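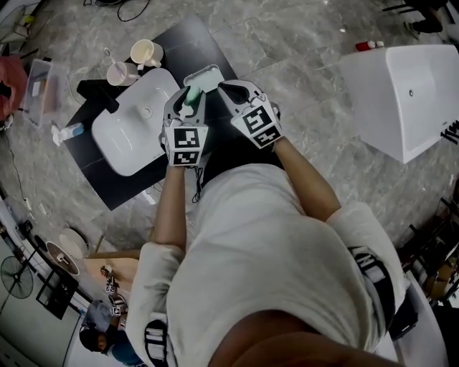 Sink station, mid-session, with the mint-green thing in the left gripper.

So I promised a post on the replay viewer and then went quiet for most of March. Sorry! I was rewriting the part that lines up the two hands, and it ate my evenings.

Quick recap if you're new. Each gripper records its own video, the head view records a third, and all of that has to end up on one clock before a policy can learn anything from it. My old code matched the streams by file timestamps and hoped. It was fine for slow stuff like wiping, and awful for handoffs, where the left hand would let go in one video while the right hand was still on its way over in the other.

The fix was kind of boring. I stopped trusting the timestamps and now I use the markers. Whenever the head view can see the squares on a gripper, I get a pose for it, and I compare how that pose moves with how the gripper thinks it moved. Slide one curve along the other until they agree, and there's your offset. Idrisa Laizer suggested this ages ago and I said it would be too noisy (it is noisy, he was still right, I owe him lunch).

I ran it over 2,000 clips on Sunday. Roughly 100 came back with a bad fit, and I've been going through those by hand with a big pot of coffee. Most are cases where a marker is tilted so far away that the corners jump around. I was feeding those poses in with the same weight as the good ones, which was silly of me. Now each one gets weighted by how big the square looks in pixels, and the curves are so much calmer! 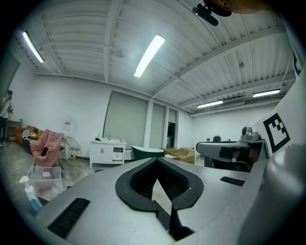

Photo: Binta Chukwu / Prukodis

The gripper view has its own headaches. The gripper body takes up the whole bottom half, and my feature tracker loved it. All those nice sharp grille edges, never moving! So the tracker would decide the camera was standing still. I now mask out the body before tracking starts, plus a little extra on the side where the marker panel sticks up. The ceiling beams and window openings are great to track, by the way. Plain white wall, not so much.

Still on my list: 2 bugs in the scrub bar (it skips when you drag backward, and it forgets your zoom), and a proper export button, which Yetunde Eze has asked for three times now. If you use the viewer and the timeline looks off on your clips, send me the log file along with the clip name, the log is where the offset gets printed.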